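The Layered Table

By Rawan Tannous

My grandmother owned one tablecloth, and it came out for weddings and funerals. The rest of the time we ate off bare wood, and I grew up thinking a laid table was something other people had. Then a friend gave me a striped placemat, and I was lost!

I have been mad about layers ever since. A mat, then a plate, then perhaps a tray alongside for the bread – it takes a minute, and even a boiled egg looks as though somebody was expecting you. Colour matters far less than I used to believe. Texture does nearly all the work, so I look for stripes or ridges to go underneath and something dark and matt to sit on them. Pale wood loves a dark plate.
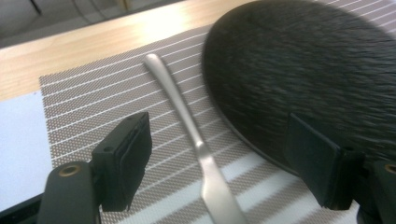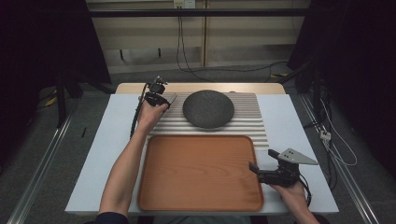
Dumisani Nkosi, who taught me most of what I know about suppers, lays his cutlery last and always moves it at least once. He likes plain, slim handles with a brushed finish (he calls the shiny sort "hotel spoons"), and he will happily put a butter knife down at a slant if the mat beneath has strong lines. I was brought up on straight rows and it took me most of June to come round. Now I do it too.

Trays are my other weakness. A wooden one with a raised rim will hold salt, butter and a small jug, and you can carry the whole lot out to the garden in one go. I paid 30 pounds for mine at Ríos, a tiny shop with a very steep staircase, and I have used it every day since. Wipe it with a damp cloth, dry it at once, and rub in a little oil when the grain starts to look thirsty.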